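Ticket 366: Lost property records not matching after import
Product: Hilik inventory, site license
Opened by: Laine Eglītis, front office, Sproģis building
Assigned to: Taner Akbulut, Makora support
Priority: Normal
Status: Resolved

Laine Eglītis, 9:12 a.m.
We moved our lost property list from the old spreadsheet into Hilik in May. The spreadsheet had 152 rows. Hilik shows 128 records. The import screen said "Completed" with no errors. I ran it again and got the same count. I also have items opening with the wrong picture, so when someone calls about sunglasses I can't trust what comes up.

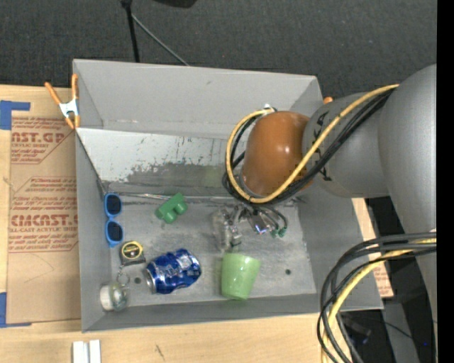 Attachment 1: opens under "umbrella, black." Should be the sunglasses record (tape measure, key ring and can are in it too).

Taner Akbulut, 9:40 a.m.
Thanks. Please send:
The spreadsheet you imported, in the original format
The import log (Settings, Data, History, Download log)
The version number at the bottom of the login page

Don't run the import a third time yet. Each run renumbers the attachments.

Laine Eglītis, 10:05 a.m.
Spreadsheet and log attached. Version is 17. The log is one line long and only says "Completed."

Taner Akbulut, 11:21 a.m.
I loaded your file on a test site and got 128 records as well, so the fault is in how the file is read and has nothing to do with your network or browser.

The 24 missing rows all have a line break inside the "Where found" column, for example "2nd floor" and then "by elevator" on a new line in the same cell. The importer treats the second line as a new row, finds no item number, and drops both halves. It should report this and doesn't. I have filed that as a bug with Drokwood, who maintain the importer.

The picture problem has the same cause. Pictures are matched by position in the file, so after the first dropped row every picture is off by one, after the second it is off by two, and so on.

Laine Eglītis, 11:34 a.m.
That fits. The first few records are fine and it gets worse further down. Do I have to retype the 24? 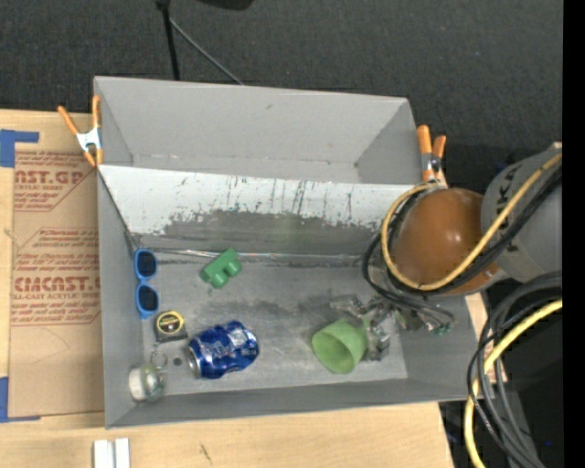 Attachment 2: sunglasses and green toy block, opens under "scarf, wool."

Taner Akbulut, 11:50 a.m.
No retyping needed. Steps:
1. In the spreadsheet, select the "Where found" column.
2. Open Find and Replace. In the Find box press Ctrl+J. The box will look empty.
3. In the Replace box type a comma and a space. Choose Replace All.
4. Save under a new name.
5. In Hilik, go to Settings, Data, and choose "Clear imported records." Records you typed in by hand are kept.
6. Import the new file with "Match pictures by item number" checked. It is off by default.

Laine Eglītis, 1:48 p.m.
Step 5 is grayed out for me.

Taner Akbulut, 1:55 p.m.
Your account was set to Editor. I changed it to Manager. Sign out and back in.

Laine Eglītis, 2:30 p.m.
Worked. 152 records. I checked both attached pictures and they open under the right items now. Went through the last page too and those are OK.

Taner Akbulut, 2:36 p.m.
Good. Closing this one. The importer bug stays open under its own number and you will get an email when it is fixed. Until then, use steps 1 to 4 on any file before importing.

Resolution: Line breaks removed from source file, records cleared and reimported, account role changed.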